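Work and Automation, Session 2
Handout for the evening group. Instructor: Adeel Jatoi
7/22/19

Reading for this session: the Olthorpe case, first half. Skip the appendix, which is mostly org charts.

Olthorpe runs a catering kitchen that sends out 600 lunches a day. In February management announced that an arm would take over plating and wiping down. The announcement used the word "teammate" four times. The people who did the plating and wiping down already had teammates and had not asked for another.

Before any hardware was bought, the vendor, Pikudia, worked the job out in simulation. Staff were invited to watch the arm go through its moves in a rendered kitchen and to offer comments. They offered plenty. The first was that no kitchen they had ever worked in was that clean. 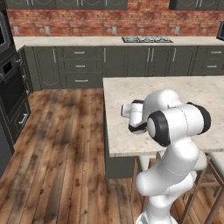
The second comment was more useful. A cook named Ouellet asked where she was supposed to stand. The planners had spent months on where the arm could reach and had a very nice chart of it. They had no chart for Ouellet. Keep her question handy, as we will use it on every case this term.

What changed for the staff, according to the interviews:

Pace. People used to speed up and slow down together. Now one member of the line has a fixed opinion about speed.

Skill. Wiping a counter had never appeared in anyone's job description as a skill. It became one the week somebody had to write down how it was done. The write-up ran to 200 steps, and the cooks found two of them wrong.

Talk. Plating was where the news got passed along. Several people said they missed this more than they missed plating, which they did not miss at all.

Blame. When a tray goes wrong, who fills out the form? Olthorpe's form still has a box for "employee name." Read the filled-in ones in your packet.

Terms to know: task, job (they differ, and the Olthorpe memo mixes them up throughout), residual work, deskilling.

For next time: pick a job you have held and list its tasks. Mark the ones you would hand over gladly and the ones you would fight for. One page. Then read the Natholm case, where the staff got to write the memo.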